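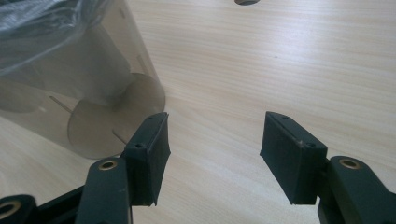

Ask the four people who make up the software side of Clutine what they do all day and you will get a long answer, usually over tea, and usually ending with somebody pulling a laptop across the table to show you a graph. I went to see them at their workshop in Hollis expecting to talk about robot arms, and we did get to those in the end, but most of the afternoon went on something far humbler: how a program decides that a hand has closed on a thing.

It sounds simple. You or I would feel it straight away. A controller has only numbers to go on, and with a pair of plain dark pads on two hinged fingers there aren't very many of them. The team's software, which they call Viline, reads the gap between the fingertips, compares it with what the camera believes is in front of it, and then makes up its mind whether to keep closing, stop, or back off and have another go.

See-through plastic is the great nuisance. A smoky grey tube lying on a pale wooden table shows you its own wall, the grain beneath it and whatever happens to be inside, all at once, and the early version of Viline would quite happily plan a grasp on a disc in the middle of the tube as if the wall weren't there at all. Crumpled bags are nearly as bad, because every crease throws back a streak of light that can pass for an edge.

The cure has been slow and rather homely. The team keeps a library of 300 short recordings made with a hand-held gripper, and every change to the planner is run against all of them before it goes anywhere near a motor. When I visited, 122 of those involved clear or tinted objects - a share that has crept up, I was told, each time something clever fell over on a plain old bottle.

I was very taken with the replay tool, which is called Orkix and looks like something from the early days of home computing. It steps through a recording and draws the planner's guess over the top, in green if it is sure and amber if it is dithering. Amber used to be treated as a fault. Now it makes the fingers slow down and the camera take a second look from a little to one side, and that adds 40 milliseconds to the planning step, which everyone seems content to pay.

A new release is due in September, with better handling of thin rods and slots. There is still an argument going about the name of the menu it will live under.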